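July 2, 2025

Humidity conditioning of corrugated blanks, continued from the March series

Second batch of Cletier single-wall out of the chamber this morning. Same schedule as before: precondition dry, then hold at the target humidity until two weighings agree. All 16 blanks went in, 13 came out fit to test. Of the three rejected, two had crushed flutes along one edge from the rack clips and one had a delaminated liner at the corner. The clips are the old spring type. Hưng Tô has wider ones on order from Flevport. Until they arrive I am standing the blanks on edge in the slotted tray and leaving a free slot between each pair.

Weighings settled faster than in March. The fan was replaced in between, so the two sets of drying curves should not be overlaid. I have marked the March file accordingly. Anyone pulling numbers for the Clustbridge report should use the final masses only and leave the curves alone until I have rerun at least four blanks from the old stock.

Edge crush: cut with the twin-blade cutter, fresh blades, flutes vertical. Blade alignment checked against the steel gauge before starting and again after the sixth blank. No drift. The first specimen leaned during loading and gave a low peak. Discarded, repeated from the same blank. The rest failed in the middle third as they should, with a clean crease line and no rolling at the loaded edges.

Box compression: folded from the same lot, bottom flaps taped, top flaps removed so that the platen bears on the wall edges alone. Peak load on the first was 770 N, lower than I wanted but in line with the humid condition. Failure began at the corner nearest the manufacturer's joint and then ran along the long panel as a shallow bulge. The second box did the same at the opposite corner, which argues against the joint as the cause. I suspect the scores. They look deeper on this lot than on the last, and the liner feels soft where it has been rolled. 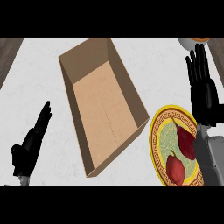
Does taking the flaps off change the compression result? It lowers the deflection at peak much more than the peak itself, as most of the early travel in a closed box is the top scores flattening out. For comparing lots I prefer the flapless figure. For anything that goes to a packer as a stacking limit, it has to be the closed box, and the two must never share a table.

Score depth: measured at four points per panel with the dial gauge, ball tip. The readings scatter more across the flutes than along them, and the tip sits differently depending on whether it lands on a flute peak or between two. Wysocka's note suggests a flat foot and a light dead weight. Tried it on one offcut and the spread came down. Will cut a proper foot on the small lathe if the stock is still in the drawer.

Moisture check by oven on the trimmings. Lids on the dishes this time - last time they were open on the bench while the balance settled, and the board picks up water fast enough to spoil the third decimal.

Balance drifted slightly after lunch, door to the corridor left open. Rezeroed and repeated the last two dishes. Both sets are in the sheet, the earlier ones struck through.

To do:
Rerun old stock, four blanks, new fan.
Flat foot for the gauge.
Ask Cletier which score profile was used on this lot.
Closed-box set from the remaining blanks, same humidity, same platen speed.
Chamber wick is yellowing, replace before the next hold.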